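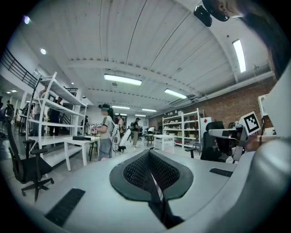

Gripper pad close up, with a second hand-held unit and its square marker at right.

Search tips Enter keyword Go

Workshop tips: buying hand-held grippers and fitting out the room

Most of the notes on this page come from the shop in Jirnville, with additions from Cameron Sutcliffe, who does the ordering for Skivthorpe. Prices are left out on purpose. They change too fast, and the delivery charge often matters more than the sticker price anyway.

Before you order

Write down the jobs first. Folding towels, stacking cups and sorting screws do not need the same pads. If the list has more than one kind of job on it, ask the seller whether pads can be swapped without opening the housing, and ask what a spare set costs. Get both answers by email.

Buy grippers in pairs if the work takes both hands. A left and a right bought months apart may come from different runs, and we have had mounting holes that did not line up. Kutance sold us a matched pair in May and marked the bags L and R, a small thing that saved a morning.

Pads and strips are wear parts. Put them on their own budget line. Our first plan had them under "misc." and that line was empty before the grippers had been in use one season. Textured pads pick up lint and flour. A soft toothbrush gets most of it out. Go easy on solvents until you have tested one on an old pad.

Printed markers are cheap, so print extras on the same day as the first set, at the same size, and keep them flat in a folder. A scuffed marker should be replaced whole. Touching up the black with a pen leaves a shine that can throw off the tracking.

Headsets

Plan for one headset per person working, plus a spare if you can manage it. Face pads should be one per person with a name on the back. Long charging cables are worth having, and so is a shelf at chest height to charge on.

Zoltán Erdős, who sets up the benches here, asks for glasses spacers to be ordered with the headsets. They are easy to forget and slow to arrive on their own.

The room

Measure the floor before you measure anything else. People in headsets need room to step back. Tape a square for each person and then walk it with your arms out. If you touch a shelf, move the shelf or the tape.

Chairs on casters drift. Pick a parking spot along one wall and push them there before anyone puts a headset on. The same goes for bags and packaging on the floor.

Light tables are easy to move but they also get bumped. Ours have rubber feet from the hardware store. A heavier bench is better for small parts.

Check the ceiling lights at the hour you plan to work. One dead tube can leave a dim patch right where the table goes. Budget for tubes and for a ladder if the ceiling is high. We borrowed a ladder from Ngata twice before buying one.

Open shelving costs less than cabinets and you can see what is missing. Leave a couple of tiers free when you set it up. They will fill.

What we spent time on

Getting quotes took 28 days from first email to last reply. Delivery after that was up to 47 days, depending on the item, and the cheap items were the slow ones. Order screws, tape, hook-and-loop straps and cables the same day as the grippers.

Open every box the day it comes. Look at the pads, the strips beside them, the connectors and the housing seams. Take a photo of anything odd with the packing slip in the shot. One seller gave us a week to report damage, and a box left under a table ran past it.

Budget sheet

Cameron keeps one row per item with these headings:

Item
Seller
Price with delivery
Date ordered
Date opened
Where it is kept
Wear part, yes or no
Spare on hand, yes or no

"Where it is kept" gets used most. Write the shelf, for example "tall shelf, tier 2", and fix the entry when things move. We go over the sheet on Wednesday before lunch and order whatever says no in the last column.

Second-hand

Used chairs, tables and shelving are fine. Used headsets are a gamble unless you can try one on before paying. For used grippers, open and close the jaws slowly and feel for grit. Ask for the original charger or cable if there was one. Walk away if the housing has been glued.

Keep the cartons for the grippers until the warranty is up. Flatten the rest.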